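The Long Apprenticeship of a Robot Arm

7 min read

By the time I got to Tridley I'd been told twice to bring a sweater, which seemed nuts for July. But the workshop keeps its air conditioning set for the machines, and I spent most of Thursday with my hands up my sleeves, watching a robot learn about old computers one tiny motion at a time.

Learn is a generous word for it. What I saw was the part before the learning, the part where people collect examples. Lots and lots of examples! The plan is to teach a system to take apart and put together desktop PCs, the kind that offices throw out by the truckload, and the only way anyone at Tridley knows how to do that is to show it the job over and over until there's enough for it to chew on.

"I used to think the model was the project," Neville Staniforth told me. Neville runs the collection floor and talks with a mug in his hand that never seems to get any emptier. "The model is a couple of weeks. The rest of my year is this."

So here's how a day goes. An operator sits down and steers the arm through one short task, say reaching in over a socket, or lining up with a memory slot. That's one episode. Then everything gets put back and the operator does it again, a little differently. Maybe the approach is slower, or the hand comes in from the other side. They want the variety (a system that has only ever seen one perfect reach falls to pieces the first time something sits a finger's width off). The target for this batch is 4000 episodes. On the morning I visited they had 548 in the bag, and Neville seemed pretty cheerful about it.

I asked if I could have a go, and they let me. I was terrible! The controls are easy enough to understand, but there's a lag between what your hand wants and what the arm does, just long enough to make you second-guess yourself, and then you overcorrect, and then you're hovering above somebody's motherboard like a nervous helicopter. My best attempt took six minutes. The regular operators do the same move in the time it takes to sneeze.

What surprised me was that they saved my bad ones. Alois Grabner, who looks after the data, tags every episode by hand, and he has a whole category for wobbly ones that recover. He'd much rather have a beginner who drifts and comes back than an expert who never drifts in the first place. "If it only sees good driving, it doesn't know what to do in the ditch," he said, and went back to his tagging. He'd been at it since eight.

There was an earlier batch, 2000 episodes, that they shelved in the spring. Alois still winces about it. The instructions given to the operators had been too loose, so one person's idea of "above the socket" was another person's idea of "nearly touching the socket," and the system trained on all that came out sort of mushy. It would get close to things and dither. They rewrote the instructions, argued about the rewrite for longer than it took to write, and started over from zero. I've seen the new version and it runs to a page and a half on where a reach begins and ends. It's kind of gripping, if you're in the right mood.

You spend a while just looking, when you're there. The desktop goes on its side, the arm comes down, and you find yourself leaning in along with it.

Three moments at the bench, all with the same kind of job on the table:

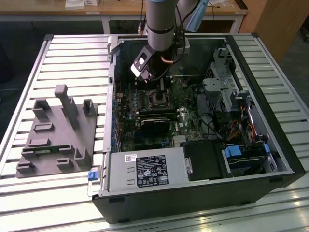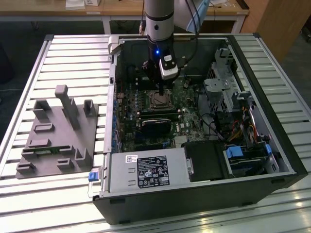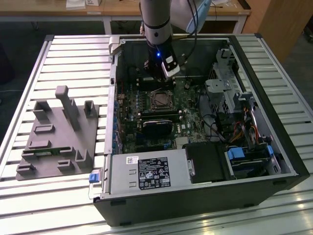 I kept thinking about how little of this shows up in the demos. You've seen those videos, thirty seconds of a robot doing something neat, cheerful music, done. I've shared a few of them myself. After one day at Tridley I'd like to see the other video, the one with Alois asking whether episode such-and-such should count as a clean reach or a corrected one, and an operator three feet away saying corrected, definitely corrected, I could feel it going.

They do worry about the obvious problem, which is that an arm schooled on one workbench may only be good at one workbench. Neville's answer is to take the whole setup on the road this fall, first to a partner shop in Durcombe with different lighting and different tables, and later to another in Riditz if the money holds out. Alois would like a wider mix of computers before any of that. They were still going back and forth about it when I went to find my sweater, and when I came back they'd moved on to lunch.

212 shares | 37 comments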